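Jendport study corner – where we've got to, Thu 5 April

Hello all, and thanks for being patient with me. I know you wanted this before the end of last month, but the Lindholm delivery was late and I didn't fancy writing a report about an empty space!

The big news is that the money is nearly all spoken for. Of the 700 pounds you gave us, 461 has gone on the shelving, lamps and second-hand laptops, and I've put 50 aside for spare chargers (they wander off, as you'd expect). The rest is for laptop stands, as people at Domara kept telling us their necks ached after an hour of hunching over a table.

We've settled on the folding sort with the crossed flat bars. They pack down small enough for the Perkeo cupboard, and they suit the bigger laptops as well as the little ones. I'm really pleased with them.

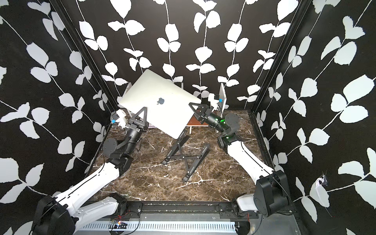

Domara wrote back to say that stands are all very well, but once the screen is up at eye level people will want a separate keyboard, and could the last of the money stretch to a few? Fair point – I'm getting prices now and will send them over before I order anything.

Opening is still planned for July. The sockets on the far wall need doing first, and I'm waiting on a date for that.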